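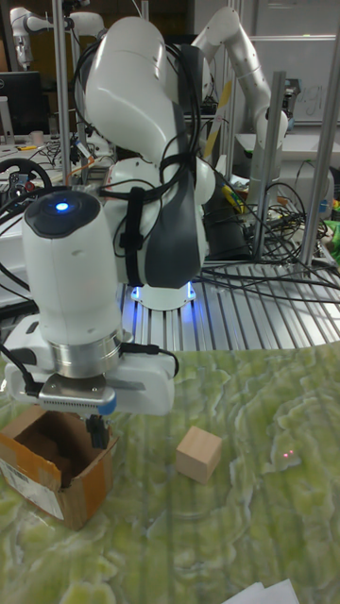 *White arm, black cables, slotted aluminum.*

April 13, 2018

I have started packing for the move in July. Books went first. I filled 14 boxes and gave up on alphabetical order after the second one.

The mistake was using big boxes. A big box full of hardcovers can't be lifted by one person, and the bottom of one gave out on the stairs. Laiba told me to use small boxes for books and fill the large ones with bedding and coats. I repacked everything on Tuesday night and it took until 1 a.m.
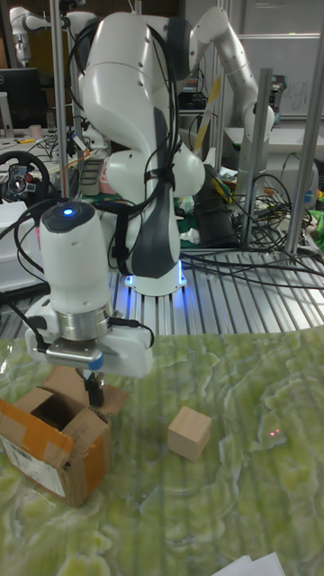

*Brown cardboard, flaps up.*

I also write the room on two sides of each box now. On the last move I wrote only on the lids, then stacked them.

The kitchen is next. I'm keeping out two plates, one pan and the kettle. Analyn wants the big stockpot, and she can have it if she picks it up before the end of the month. The desk is still for sale. I'd take less than I paid for it.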